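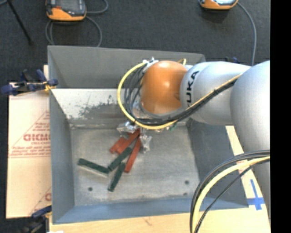
Rules for a picking cell: speaker notes
Akinyi Waweru, Massawe

Opening (two minutes, no jokes until they've sat down)
Thank Ikness for the slot. Say what I do: I write the house rules for picking cells, and then I walk around finding out which ones people have been ignoring. Usually mine.

Point one. Write down the setup.
Our picking task is red and green sticks in a gray metal bin. A child could explain it. The first version of our procedure ran to 21 pages and never said where the bin goes. Pause here. Someone will laugh, and it will be someone with the same procedure.
The rule now: clamp the bin's surroundings, tape the reference mark, write both into the setup sheet. Blue clamps, blue tape. If you can move it with your elbow, it isn't a fixture.

Point two. Cables.
Talk about the loop at the wrist. It needs slack for the full turn and no more than that. Check it at the far corners of the bin, with the arm at crawl speed. Checking at home position proves that the cable is fine at home position.
Ask for a show of hands: who has a written cable check? Wait. Wait longer than is comfortable.

Point three. Say what counts as a pick.
At Mondo they reported 100 percent for a month. October, I think. A stick dragged up the slope and over the rim was a pick. So was a stick that left the bin with a friend. We recounted 1,566 attempts under a stricter definition and the mood changed.
Define success before the run, on paper, with a name under it. Log the drops too.

Point four. Clean the bin.
Yes, this is a rule. Grime on a sloped wall is something a vision system may take an interest in. Either wipe it every shift or leave it and record that you left it. The Prultora checklist has 33 items, and this is the one people initial without getting up.

Hands in the bin (slow down for this one)
Stop the arm, lock it, then reach in. A paused program is still a program. Repeat that sentence.

Questions
If asked about the budget, point at my manager. Slides go out by email, cable checklist attached.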